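Wire baskets over the desk, zip ties or hooks?

Maxine_K
Dec 22, 2018
Doing up the craft nook before the rellies get here. Want mesh baskets up off the desk, stapler and tins in them. Zip ties ok or will they sag?

yolanda.arango
Ties are fine. 43 cents worth of plastic, done in 11 min. Dont overtighten.

villes
Disagree. Hooks. Ties go brittle by March if theres sun on them, then its your stapler on the floor.

yolanda.arango
Mine get full sun. Still up. Go white ones if you hate the look of black.

Maxine_K
Leaning ties then. One on the back rail, one on the side, somthing like so 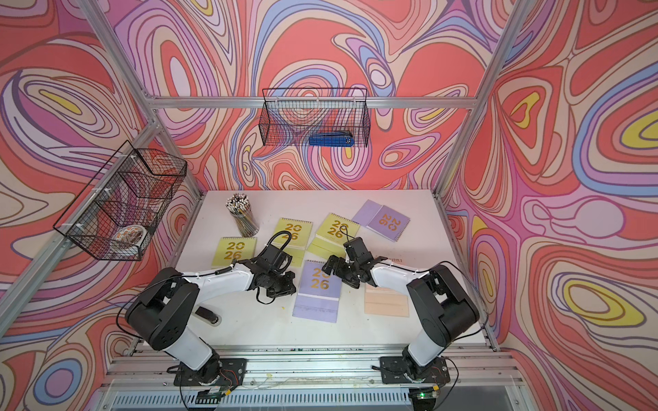

Karla Jaramillo
Ties for light stuff, sure. Anything over 200 g I'd put a hook in as well.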